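## 3. Teaching the reach
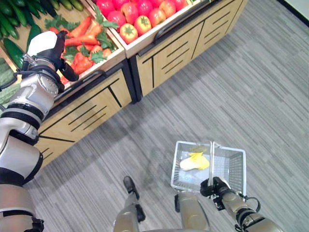 Okay, the legs hold, the battery's strapped in, and now we get to the part I built this thing for: reaching over a rim without smacking it. I spent most of January on this one motion (sorry, Yae, for hogging the workshop). I start with the left hand going over the front of the wooden crate, up by the red peppers, while the right one hangs on to the wire basket. Keep the basket low, just above the carpet!

1. Set the arm speed to 19 in the Gravport panel. Mine came set to 200, and wow, no.
2. Park the robot facing the crate and lock both knees.
3. Close the right gripper on the basket handle. Tug it once by hand.
4. Raise the left hand until the fingers clear the rim, then press **Save point**.
5. Bring it down over one pepper, save again, and back out the same way.
6. Run the whole thing 3 times with the fingers open before you let it grab anything.

**Note:** If the hand drifts sideways, redo the shoulder zero from section 2. I kept blaming the wrist and lost a whole evening to it.

**Caution:** Keep your own fingers out of the crate while the arm is live. Ashraful holds the stop button for me, and I do the same for him.

Error 106 means the elbow hit its limit. Step the robot a little closer and start again from step 2.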